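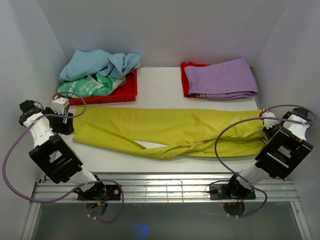
Laundry and Clothing Care > Folding and Storage

Folding trousers that twist at the leg, and keeping folded items apart from unfolded items

Posted by Kieran Mottram, 03/11/2020

I am responsible for the linen and clothing room of a small residence named Dalletach. We have 22 residents, and their clothing returns from the dryers mixed together. We work at a white table with one shallow red tray at the back for clothing that has not been folded and a second red tray for clothing that has.

Shirts and other flat items present no difficulty. The trouble arises with soft trousers, such as the yellow-green pair lying across the table at the top of this page. When they are laid out from side to side, the upper leg can be made fairly flat, but the lower leg twists and gathers, and a gap opens between the two. If the trousers are folded in that condition, the result is thick at one end and does not sit properly on the stack.

I would be grateful for guidance on the following matters. First, should the trousers be laid across the table or lengthwise, away from the person folding? Second, should the waistband or the hem be held while the legs are straightened? Third, is a pair of trays sufficient, or should there be a separate tray for each type of garment? Our written procedure dates from an earlier laundry supplier, Jallex, and does not mention trousers at all.

Živko Stoyanova
Member, 797 posts

The direction in which the trousers lie is of less importance than the order of the steps. Laying them across the table is acceptable if the table is wide enough for the full length. I recommend the following procedure, which has been used in our own laundry for several years.

Hold the waistband at both side seams and let the legs hang before the trousers touch the table. A twisted leg will usually turn back by its own weight. If it does not, run one hand down the inside seam from the top to the hem.

Lay the trousers down with the waistband first. Place one leg directly over the other so that the hems meet. The gap you describe appears when the legs are set down side by side and only one of them has been straightened.

Smooth from the waistband toward the hem, using the flat of the hand. Smoothing in both directions pushes the cloth back into the middle, where it gathers again.

Bring the hem up to the waistband, and then fold once more. For a soft elastic waist, finish with the waistband on the inside. The outer edge will then be even, and the stack will not lean.

With regard to the trays, two are sufficient for a table of ordinary size. The folded lavender item in your right-hand tray has been laid as a long rectangle with its striped hem along the front, and this is good practice. Place the trousers in the same direction and to the same width. We fold to a width of 13 inches throughout, but any width will serve if all staff observe it. 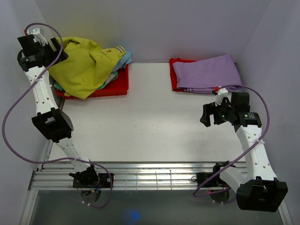
The work table, with yellow clothing in the left-hand tray.

I would add one remark concerning the left-hand tray. Garments should not be piled so high that they hang over the edge. A sleeve or trouser leg that hangs out is easily pulled, and the rest of the pile will follow it onto the table. It is preferable to fill the tray twice.

Zandton
Member, 78 posts

We just roll them. Takes up less room in the drawer and you don't get the fat end. Might not suit you if everything has to be stacked though.

Kieran Mottram

I thank both members for their replies. Rolling is not suitable for our shelves, which are open at the front, but I will mention it to residents who keep their clothing in drawers.

The instruction to let the legs hang before laying the trousers down has been added to our procedure, together with the direction of smoothing. I have left the width blank until the shelves have been measured. May I ask whether the same method applies to trousers with a drawstring, or whether the cord should be tied beforehand?

Živko Stoyanova
Member, 797 posts

The same method applies. Tie the cord in a single loose bow and tuck it inside the waistband before the first fold.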